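July 2023

Flow on the spring came in at 30 liters in the morning, measured with the bucket and the kitchen timer, same spot as always, below the second stone. Pressure at the house tap held through breakfast and dropped when the upper trough filled. The float valve on that trough is still sticking. I cleaned the seat in June and replaced the washer, and the arm now closes two fingers lower than it used to, so the overflow runs less but the cattle side refills slowly. I can live with that until the heat goes.

The storage tank at Flollescombe holds 4000 liters when the inlet is set right. Level at noon was a hand below the outlet of the overflow pipe. By evening it was two hands below. Most of that went to the beans. I had the drip line open on the lower terrace for longer than planned, having gone off to look at the fence and stayed to reset two posts. Soil was damp to the depth of the trowel at the top of the row and dry halfway down at the bottom, so the last emitters are blocked again or the line has lost its fall. Will lift the end and flush it before changing anything else.

Turbidity is my main concern. After the rain on the Taden side the water ran the color of weak tea for most of a day, then cleared from the top of the jar down. I left one jar standing on the windowsill overnight. Fine sediment at the bottom, thin as a coat of paint, gray-brown, no grit when rubbed between the fingers. The settling box is doing its job on the coarse material and nothing at all on the fine.

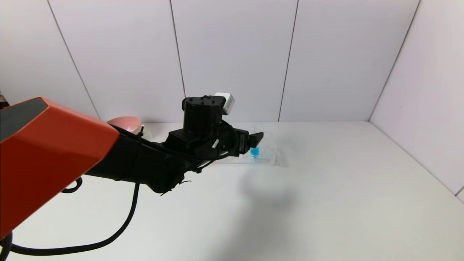
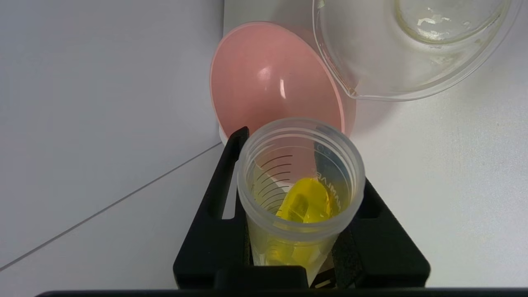 Johannes Fourie

Went through the old notebook after supper. The previous owner logged the tank level and the rainfall but never the flow, so there is no base figure for the spring in a dry year. His rain total for the wettest year in the book is 2508 mm, which I do not believe. The gauge he used is still bolted to the shed under the edge of the roof, and it takes the drip from the gutter whenever the wind is from the west. I moved mine to the open post by the gate when I started. It reads lower than his in every month I can compare.

Mokoena came by for the loan of the pipe cutter and looked at the settling box. He thinks the baffle is too short and that the flow is going straight under it along the floor. He may be right. I will cut a longer one from the leftover sheet and leave a gap at the top for the leaves. If the jar looks the same after the next rain, the fine stuff needs a sand bed, and that means digging out the bank behind the tank.

Pipe still to replace on the Plollatard run: 93 meters, all of it the old black line with the clamp joints. Two joints weeping, one by the culvert and one under the walnut. Tightened both. The one under the walnut was weeping again at dusk.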